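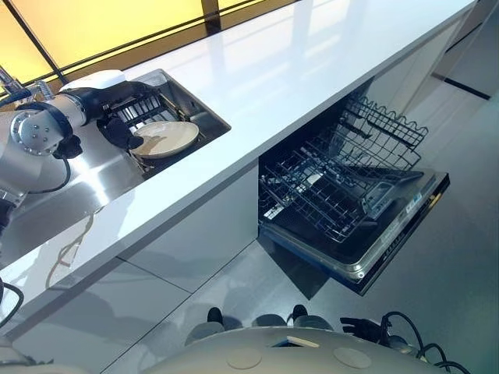 Wian Nkuna says rinsing is a waste of water and I should scrape and load. That came in as a comment on my last post, the one where I complained about the machine in the Kastcombe kitchen, and it was followed by eleven more comments saying the same thing in different words. One of them used capitals.

January 13, 2023
By Vusumuzi Hendricks

All right. I read them all. I've heard the argument many times, from the man who sold us the dishwasher, from my sister, from the back of the detergent box. The enzymes need something to work on, they say. If you rinse the plate clean, the sensor thinks the load is clean and gives it a lazy wash. Maybe. I'd find that easier to believe if I hadn't spent a good part of the holidays picking baked egg off the same plates that supposedly had plenty for the enzymes to work on.

So I tried it. Two weeks of scraping only, then two weeks of doing it my way, which means a pass under the tap and a quick rub with whatever is on the counter. Same detergent, same normal cycle, bottom rack loaded the same way as far as I could manage it. It wasn't science and I won't dress it up as science. We had guests for part of the first half and hardly cooked at all for part of the second.

The scraping weeks were better than I expected, and I'll give Wian that much. Pasta sauce came off. Butter came off. Rice mostly came off, then reappeared inside a mug on the top rack, so I'm not sure what to call that. Oatmeal stayed put. Egg stayed put. Anything with melted cheese came out with the cheese still there, only now it was shiny and harder than before, and I ended up scratching at it with a thumbnail over the sink. That's the part the scrapers leave out of their sums. A plate that goes through twice has used more water than a plate that got five seconds under the tap.

They also leave out that some of us don't run the thing every night. There are two of us here most of the week. It takes us a couple of days to fill it, and a plate with brown stuff drying on one side gets worse every hour it waits. Somebody suggested running the short rinse cycle in between - so, rinsing, then. Using the machine to do it doesn't make it a different activity.

The drying rack is the other thing I got told off for. Why keep a rack by the sink if you own a dishwasher? Well, the big knife goes there, and the cast iron pan when it's been wiped, and the glasses from my aunt that I'm not putting near any hot jet of water whatever it says on the door. I tried living without it for a while last May. Everything ended up on a dish towel, and the towel was never dry, and then the counter wasn't either.

I did change one habit. I used to let the tap run the whole time I was loading, which I can't defend. Now I put a little water in the bottom of the biggest dirty bowl and dip the plates in that. It gets disgusting fast, but it takes off the worst of it, and the only plates that go under the tap are the egg ones. Our water bill won't be in for a while and I doubt I'll see any difference on it. Heating and drying probably cost us more, and I've already switched the heated dry off because it warped a lid.

I'm also unconvinced by the expensive tablets. We went through a box of the good ones and then a bag of the cheap powder, and I couldn't tell the plates apart. The glasses were a bit cloudier with the powder - or I was looking harder by then.

Wian, if you're reading, send me your method for scrambled egg. I mean the plate, left out from breakfast until after supper, no soaking. I'll try it exactly as written and post what comes out.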